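Aprendizaje de robots por demostración
Apuntes de la sesión 9: recogida de ejemplos en simulación
Profesora: Veronika Koller

Antes de la práctica conviene haber leído los apuntes de la sesión anterior, en particular la parte sobre espacios de acción. Trabajaremos por parejas con el simulador Jorow.

1. Qué se guarda en cada ejemplo

Un episodio es una secuencia de pares observación-acción. La observación incluye la imagen de la cámara, los ángulos de las articulaciones y la apertura de la pinza. La acción es el desplazamiento pedido al efector final — posición y orientación — más la orden de abrir o cerrar. A cada episodio se le añade la instrucción en texto y una etiqueta de éxito o fallo.

La tarea de esta semana es coger un recipiente y levantarlo. Interesa sobre todo el tramo de aproximación, con los dedos todavía separados del objeto. Si el operador se acerca siempre por el mismo lado, la política aprenderá solo ese camino. Con el recipiente tumbado, como el de color verde azulado de la imagen, hay que decidir además por dónde se agarra: por el borde de la abertura o por el cuerpo facetado. Las dos opciones valen; anotad cuál se ha elegido. 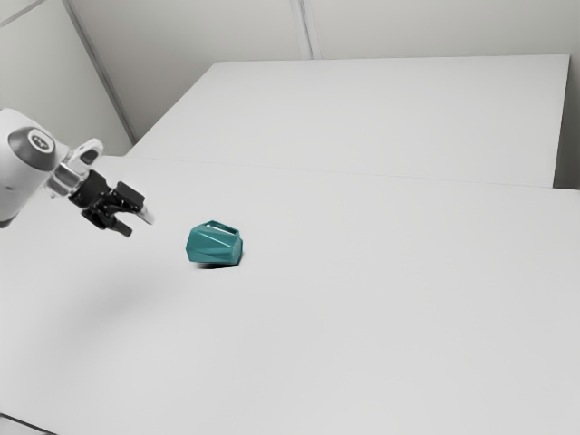

2. Variación entre episodios

Cada pareja entrega 100 episodios. Entre uno y otro se cambian la posición y el giro del objeto. La iluminación no se toca hasta la sesión siguiente. El año pasado el conjunto del grupo quedó en 546 episodios válidos, y en muchos el objeto apenas se había movido de sitio.

3. Qué se descarta

— Episodios con parada de más de 2 segundos antes del agarre.
— Episodios en los que el objeto atraviesa la mesa por un error de contacto.
— Episodios sin instrucción.

Los agarres fallidos no se borran. Se marcan como fallo y van a una carpeta aparte; Mathias Kuster los usará en la clase sobre detección de errores.

4. Entrega

Un archivo por pareja, con los apellidos de los dos en el nombre. Las dudas sobre el formato, a Leopold Imhof.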